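Stulia navigation study: scene and run inspection checklist, with comments

Revision date: January 25, 2021
Applies to: simulated indoor scenes, training runs and evaluation runs
Simulator: Skinanum
Scene set: Peltard rooms
Policy under test: Thongdee, depth and color versions
Status: passed with comments. Three items open.

How to use this list

Go through it in order before any result goes into the results table. Mark each item OK, OPEN or N/A and write a comment if the mark is anything other than OK. A comment can also go with an OK if the next inspector would want to know something. Please do not delete old comments. Strike the item and add a new line under it.

Section 1. Scene files

1.1 Every scene loads without errors. OK.
All 158 scenes were loaded one after another on a clean install. Two of them gave a missing texture warning on the first pass. The textures were in the wrong folder and have been moved.

1.2 Floor is a single closed mesh. OK.
The check script reports holes larger than a wheel width. It will not find a floor that is doubled up on itself, so look at the side view as well. Doubled floors cause the base to shake when it stands still.

1.3 Walls reach the floor. OK.
A gap under a wall lets the depth reading run through to the next room. We had this in the December batch and it made the depth version look worse than it was.

1.4 Furniture has collision shapes that match what is drawn. OPEN.
Tables are fine. Chairs with a central post and spread feet are the problem. The automatic tool wraps the whole chair in one convex shape, and the robot then stops well short of it. See 4.3.

1.5 Scale. OK.
Door openings measured against the reference door. One scene was 5 percent too large and was scaled down.

1.6 Wall and floor textures are assigned from the approved list. OK with comment.
Texture randomization can put upholstery on a wall and wood on a floor in any combination. This is intended. The inspector does not need to report an odd-looking wall, only a missing, stretched or flickering one.

Section 2. Robot model

2.1 Base footprint matches the measured footprint. OK.

2.2 Camera height and tilt match the settings file. OK.
Check the settings file that the run used and not the one in the main folder. They differed once and it cost us a week of runs.

2.3 Camera blur setting is on for training and on for evaluation. OK.
The earlier runs had blur on for training only. The evaluation numbers from those runs are still in the old table and should not be compared with the new ones. They are marked with an asterisk.

2.4 Wheel slip is set to the medium value. OK.

2.5 Robot starts in free space. OK.
The start position is tested against the collision shapes and moved if it overlaps. Log how often it had to be moved. If it is often, the scene is too crowded for the start sampler and should go back to Section 1.

Section 3. Training run

3.1 Random seed is written to the log. OK.

3.2 Training scenes and test scenes do not overlap. OK.
Compare by mesh and not by file name. The same room was once saved under two names with different textures, and it ended up on both sides of the split.

3.3 Reward terms match the written method. OK.
The terms are progress toward the goal, a small cost per step, and a cost for contact. The contact cost was raised after the pilot. The method text has been updated to say so.

3.4 Run finished without a restart. OPEN.
The color version was restarted from a checkpoint after the disk filled up. The optimizer state was saved, so the run should be equal to an unbroken one, but we have no direct test of that. Leave this open until the repeat run is done.

3.5 Disk space checked before start. OK.
Added after 3.4. Clear the old frame dumps first.

Section 4. Evaluation run

4.1 Number of episodes matches the plan. OK.
The plan calls for 1,579 episodes per version and both logs hold that number. Episodes that crash the simulator count as failures and must stay in the log.

4.2 Goal positions are reachable. OK.
The path planner is run from start to goal on the full map before the episode is accepted. An episode with no path is dropped and drawn again before the policy sees it.

4.3 Contacts are counted correctly. OPEN.
This follows from 1.4. The contact log gave 208 chair contacts for the depth version. When the replays were stepped through, many of them were touches on the invisible part of the convex shape, between the seat and the feet. The color version has the same problem but fewer cases, most likely because it keeps farther from chairs to begin with.

For now the contact column in the results table is to be read as an upper limit. The fix is to split each chair into a seat, a post and a set of feet. The split chairs have been made for the dining scenes and are waiting for the office scenes.

4.4 Replays can be rebuilt from the log. OK.
Pick a few episodes from each version and rebuild them. The end position should agree with the logged end position to within one grid cell.

4.5 Frames from the robot camera are saved with the replay. OK.
Look through them by eye. A number in a log will not show that a wall is missing its texture or that a chair is standing inside a table. For dining rooms, look at the chair feet against the floor and at the base line of each wall. Small items on tabletops can be left out of this check, as they play no part in the navigation task.
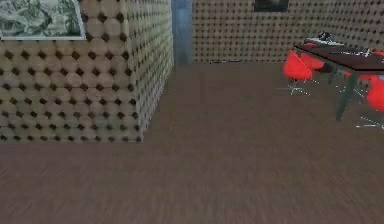
4.6 Low objects at the base of walls. OK with comment.
Thin, flat objects on the floor are below the height that the contact check uses, so the robot can drive over them in the simulator. A real base might not. We decided to leave them in and to say so in the limits section of the report. If a goal lands on one, the episode is still valid.

4.7 Room corners and narrow gaps. OK.
Openings that are narrower than the base must be marked as blocked on the planner map. The depth version tends to turn toward a gap at the end of a partition before it can tell how wide it is. That behavior is part of the result and should not be corrected by moving the start position.

4.8 Success radius is the same for both versions. OK.

Section 5. Results table

5.1 Every row can be traced to a log. OK.
The row name is the log name. Please do not shorten it.

5.2 Averages are taken over scenes first and then over episodes. OK.
Large rooms get more episodes than small rooms. Averaging straight over episodes gives the large rooms too much weight, and it moves the color version up by more than the difference we are trying to report.

5.3 The spread is given together with the average. OK.

5.4 Main finding is stated at the strength the data allows. OK with comment.
The first wording said that the color version avoids furniture better. With 1.4 and 4.3 open, we can say that it reached the goal more often and logged fewer contacts under the present collision shapes. The wording in the report has been changed to this. It can be made stronger or weaker after the rerun – the text should wait for the numbers.

5.5 Failures are sorted by cause. OK.
Use the existing causes: timeout, stuck, wrong room, simulator crash. If an episode fits two, use the one that came first in the replay. "Stuck" needs a note on what the base was against, a wall or a piece of furniture.

Section 6. Machine room and data safety

6.1 Render machines are free of dust and the side vents are clear. OK.

6.2 Temperature alarm tested. OK.
The alarm sounds in the room and also sends a message. Test both. The message part had been pointed at an address that was no longer in use.

6.3 Extension cords. OK.
No cord runs across the walkway now. The second rack has its own outlet.

6.4 Backup of logs and settings files. OK.
Logs are copied each night. Camera frames are not, because they can be made again from the log.

6.5 Backup restored on a different machine. OK.
One log was restored and replayed. It took longer than expected because the simulator version on that machine was old. Write the simulator version into the first line of each log – this has been added to the start script.

Open items and what closes them

1.4 Chair collision shapes. Closed when the split chairs are in all scenes and the side views have been checked.

3.4 Restarted color run. Closed when the repeat run is finished and the final success rate falls inside the spread already reported.

4.3 Contact counts. Closed when the evaluation has been run again with the split chairs. Both versions have to be rerun, even if only one of them changes by much. Keep the old contact column in the table under the heading "convex chairs" so that readers of the earlier report can find it.

Next inspection is due after the rerun. Start at Section 1 again, since the scene files will have changed.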